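Kitchen Tips: Should You Set Your Counter the Way the Robot People Do?

Several of you sent me the Sibiya write-up, the one where a simulated arm practices on a kitchen island and the authors conclude that a clear counter makes for better pickups. They ran 200 trials in software. With one item out, the arm got its grip 91 percent of the time. With the counter crowded, it managed 26.
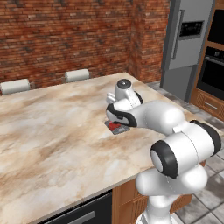
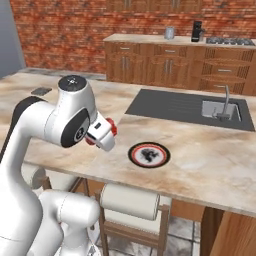
The simulated arm at the marble-patterned island. The round plate is in the second view.

I have my doubts. Clearing the counter first is what my grandmother told me, and she did it without a computer. And a rendered plate has never been greasy. The paper gives one line to wet dishes and says they were "left for later."

Still, a few habits from it are worth trying:

Leave a hand's width around a plate you mean to pick up. The arm did better with open space beside the rim, and so do I.

Keep small things on a tray. The authors say loose pieces were the hardest to grip. They tested 7 shapes, which is fewer than I have in my junk drawer.

Work from the side nearest the sink. This one I don't buy. The gain was tiny and they never moved the sink to check.

Brenda Lucero wrote in to say the Ollia group tried the same test on a real counter and the crowded score went up. If so, I'd like to know what they crowded it with. Three mugs and a bread box are a different problem from a pile of forks.

My advice is to wipe down, clear what you don't need, and skip the Guver counter mat that quotes the 91 percent on its label. The trials didn't use a mat.

Next Friday: getting burned sugar off a pan.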